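Bench and Finish Forum > Surfaces > Refinishing

Thread: Clear coat over a pale wood-grain desk top, veneer or printed?

mutua_r
Apr 25, 2020
I have a desk top with a light wood-grain face that I want to recoat before it goes back into use. No paperwork came with it. The core is particle board, visible at the cable hole underneath. What I can't settle is whether the face is real veneer or a printed layer. If it is veneer I will scuff it and put down water-based poly. If it is printed I would like to know before I put a sander on it.

Checked so far: a drop of water left for 3 minutes did not darken the face. That could mean a printed face or an intact factory finish, so I don't count it as a result.

pnyaga
Look at the end of the top. On veneer the lines on the face have no reason to turn down over the edge band. Then look for a repeat. Printed patterns come off a roller and the same figure comes back at a fixed distance. On a short top you may never see the repeat.

Skamance
Repeat is not reliable. Sequence-matched veneer leaves look close to identical too. Put a loupe on it. Print shows dots, wood shows pores. Ten seconds of work.

mutua_r
No loupe here. Grain runs the long way with a ripple at the middle.
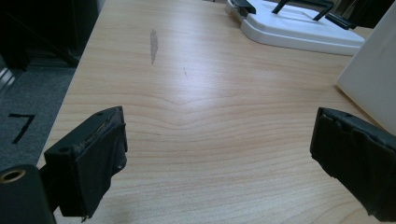
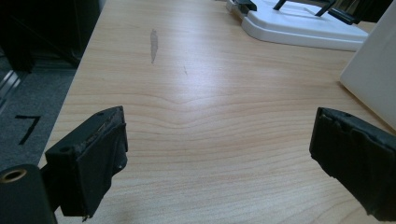
Desk top, both shots: ripple in the grain near the center, glare from the overhead light.

pnyaga
A ripple like that occurs in real flat-sawn stock and in prints made from it, so it doesn't decide anything. In the second one there is a narrow gray smudge toward the upper middle. Try mineral spirits on a white rag there first. If it lifts, it was on top of the finish.

e_mushi
I would call it laminate and stop. Do not sand. Clean, degloss, bonding primer, paint.

Skamance
He asked for clear, so bonding primer is no use to him. And if it is laminate, poly will peel at the front edge inside a year whatever he does to it. I have stripped enough of them.

e_mushi
Mine has held since December of the year before last. 1000 grit between coats, 4 thin coats, a full cure before anything was set on it.

Skamance
1000 between coats is too fine for adhesion. Use 320.

pnyaga
Read the can. Some products don't need sanding between coats if you stay inside the recoat window. Mulleo prints the window on the back label. Grit matters less than hitting it.

mutua_r
Borrowed a loupe. Dots, on the face and on the edge band. So printed. Mineral spirits next, then I'll try the poly on the underside of an offcut from the same supplier before I commit to anything.

Skamance
Underside is usually a backer sheet and not the same surface. Test on the face, at the back corner where the wall hides it.

mutua_r
Noted. Back corner it is. I'll do a tape pull after the cure time on the can and post the result.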